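About Us | Programs | Get Involved | News | Contact
Get Involved > Current Openings > Meal Program Assistant

Meal Program Assistant (Part Time), Widine Community Center
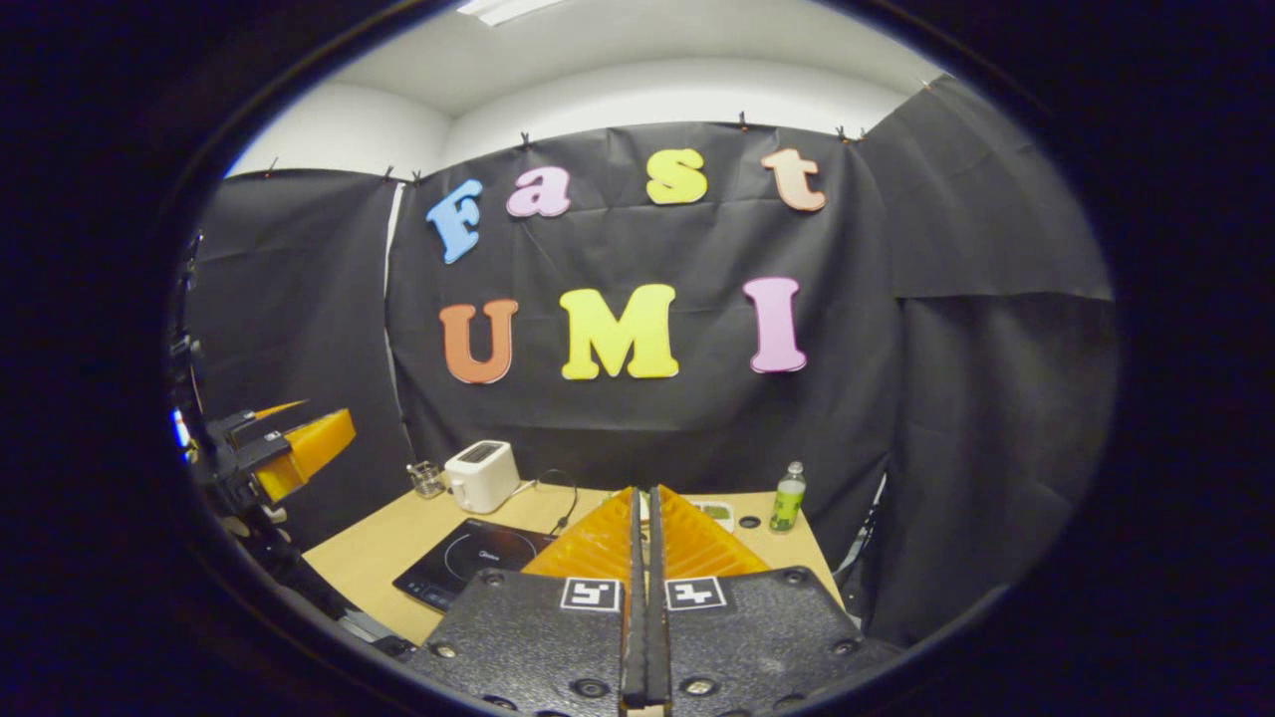
The Tevmont Foundation invites applications for the position of Meal Program Assistant at its Widine center. The program provides a midday meal to older residents of Widine and Balidberg and is in its 13th year of operation. The position is offered at 17 hours per week for an initial term of 4 months, beginning in September.

The Assistant will help prepare and serve meals, keep the weekly supply order up to date, and record the dietary needs of registered guests. The Assistant reports to the Program Manager, Razia Soomro.

Applicants must hold a current food handler card or obtain one within 30 days of appointment. Previous work in a school, hospital or church kitchen is desirable. Knowledge of a second language will be considered an advantage. The position involves standing for long periods and lifting supplies.

Applications should include a résumé and the names of two references, and should be addressed to Mohammed-Awal Ametepe, Office of Personnel, Agbeko Building, Widine. Applications received after 5:00 p.m. on the closing date will not be reviewed.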